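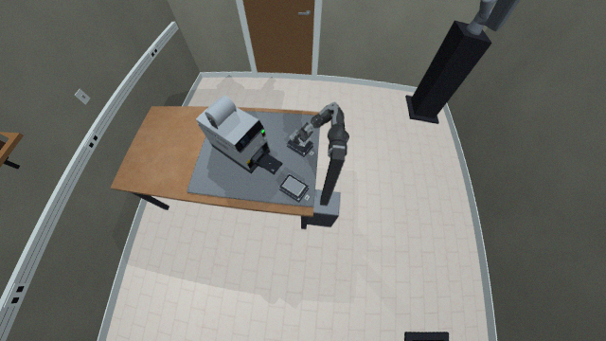

Stureck Open Day, Skernbridge: A Look at the Bustidus Simulator

December 13, 2022

Stureck opened its Skernbridge office to visitors for the day and spent most of it demonstrating Bustidus, the simulator it sells to people who want to plan a robot workstation before buying the hardware. I went because our shop has been arguing over whether to put an arm next to one of our benches. This review covers what I saw in the demonstration and roughly 30 minutes of using the program myself.

The demonstration was well run. Groups were kept small and the presenter worked live, with no slides after the first few minutes. The room on screen was a simple one, with a tiled floor, a wooden door, and a table with a gray mat on it. A boxy white machine with a roll across the top sat on the mat, and the arm stood on its own base at the corner of the table. The presenter loaded the room, started a job and answered questions while it ran.

Setup is the best part of the program. You drag the table where you want it, place the arm and check whether it can reach everything. If it can't, the program tells you which joint is the problem. I moved the base twice and got a sensible answer both times. Saving a layout takes one click. Undo only goes back one step, and I ran into that early.

The room view is easy to read. Shadows from the arm and the table fall on the floor, and they help when you are judging height. Small lettering on the machine is another matter. I could tell there was lettering on the side, but I couldn't read it from the room view.

There is also a close view at the gripper, and this is where you spend your time once the layout is done.

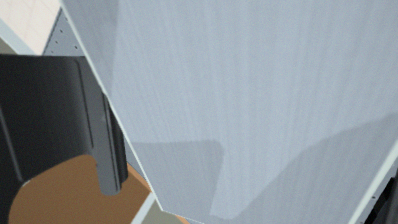

Close view in Bustidus, with the gripper at left and the large blue-gray panel next to it.

I found this view harder to use. A big surface can fill most of the window, and then it takes a moment to work out what you are looking at. The surface also looks a little soft and speckled. You can keep the room view open beside it, and I would suggest doing that from the start.

Speed was fine on the demonstration computers. I asked about an older office machine and was told to try the free version first, which runs for 30 days. The full license covers 2 computers. The printed manual is 96 pages and reads clearly, though the index is thin. Looking up "base height" got me nowhere, and I found it later under "mounting."

Some things I would like to see changed:

More steps of undo.
A way to zoom the close view out.
A ready-made set of common benches, with sizes in inches.

A member of the staff said the bench set is being worked on. No date was given.

The visit itself was worth the drive. Parking was behind the building and the sign for it was easy to miss. Coffee was free, lunch was not. The afternoon session by Limsakul on grippers was full by the time I signed up, so I can't comment on it.

I would recommend Bustidus to a small shop that needs to check reach and floor space. If you need to check fine handling work, use the free version on your own parts before paying. We have installed it on one office computer and will start with the bench by the back wall.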